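3.2 Surfaces that stay on the table

When we began visiting households in Plendness, we expected to write mostly about dishes. Our questions were about how families lay out a shared meal, who moves what and when, and how much of the table is really free for eating once everyone has sat down. It took us a few visits to notice that a good share of the talk at those tables had to do with things that were never cleared away at all: the runner, the fruit bowl, the stand for hot pots, and above all the tray. We have come to call these "staying things," a phrase we borrowed from one of our hosts, and this section is given over to them.

The diaries we collected contain 144 meals in all, kept by families in Plendness and in the smaller neighboring town of Bodley. Each family wrote down what was on the table before the meal began, what was added, and what was still there an hour after the last person got up. We asked for plain lists and got them, for the most part, though many of our diarists were kind enough to add little notes in the margins (complaints about crumbs, a recipe or two, and one long and very enjoyable account of a quarrel over a gravy boat). Those notes turned out to be as useful to us as the lists, and we quote from them freely in Section 5.

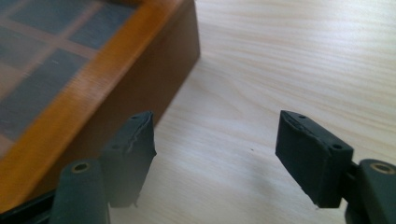

Figure 2. Corner of a tray on a light wooden tabletop.

Staying things do a quiet sort of work in a meal, and we would like to suggest that a large part of that work is drawing lines. A family table is one broad surface with no marks on it to say where the bread ends and the homework begins, and people seem glad of anything that settles the matter for them. The tray does this very well. With a raised rim like the glossy orange-brown one in Figure 2, there is a clear inside and a clear outside, and the dark gray squares of the panel set it apart from the pale wood of the table even at a glance. Our diarists wrote about trays in just this way. Salt, pepper, and the small jars were "in," and plates were "out," and a child who set a cup of milk in the wrong place would be told so, usually with good humor. Mats and runners were spoken of much more loosely. A plate could sit half on a mat and half off it for a whole supper without anyone making a remark in the diary.

We also looked at how far people had to reach. The Bañez scale, which we used throughout, sorts each reach into one of five grades, from an easy movement of the forearm up to getting out of the chair. Where the seasonings were kept together on a tray near the middle of the table, grades 4 and 5 were rare, and most of those we did record came from the same two households, both with very long tables. Where the seasonings were scattered, people asked for things to be passed far more often, and we should say right away that many of them liked it that way. One diarist in Bodley wrote that passing the pepper was the only time her sons spoke to each other before dessert.

The January diaries deserve a word of their own. Holiday dishes were still in use in several homes, and the tables were fuller than at any other time of year, so that a number of staying things were moved to a sideboard or a windowsill for a few weeks. We had supposed that they would drift back one at a time. Instead, most families put them all back in a single evening, and in more than one diary the old arrangement was restored right down to which side the handle of the sugar bowl faced. We compare this with the Wistero kitchen survey in the next section, where the question of habit is taken up more fully.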